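Multidard Bench Rules – Gallery

Working practice for small-object handling on two-arm benches, revised in August by Glória Aguiar and Tomás Pacheco. The rules apply to all benches at Luner and to the enclosures on loan at Rurnisetti. Numbers in brackets refer to clauses in the full text.

Approach to upright vessels (4.2). The fingers come down open, one on each side, and closing is not permitted until both tips are below the rim.
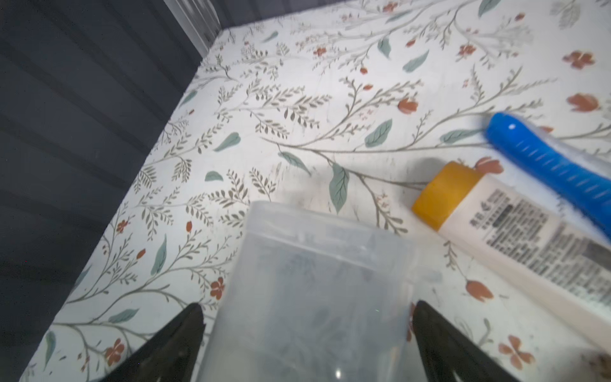

Clearance to neighbouring items is the clause most often queried. The rule sets no fixed distance, only that an open finger must not touch anything other than the target during descent. Where a cup stands with a tube lying to its right, as on this patterned surface, the right finger is the one to check first. Frosted or clear plastic also calls for a second check of the rim position – depth readings on such material are not accepted alone (4.5).

Shared space (6.1). Only one arm may hold an object when both grippers are inside the central zone, unless the task sheet names a two-handed step. The second arm enters at reduced speed and stops short of contact until the first reports a stable grip.

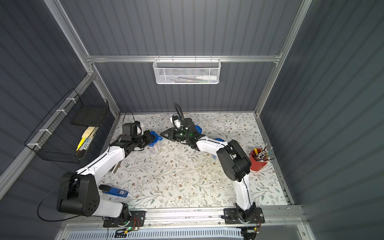 Entry speed is set per bench and recorded in the log. Tomás Pacheco reviewed 732 log entries for the present revision; 78 had no speed recorded and were returned to the bench leads. The limit for the second arm remains 300 mm/s, falling to 184 mm/s once the grippers face each other.

Cable slack (7.3) is checked at full reach before each session, with the arms unpowered. The Garcia checklist may be used in place of ours – the items are the same, in a different order.

Corrections to Glória Aguiar, quoting the clause number.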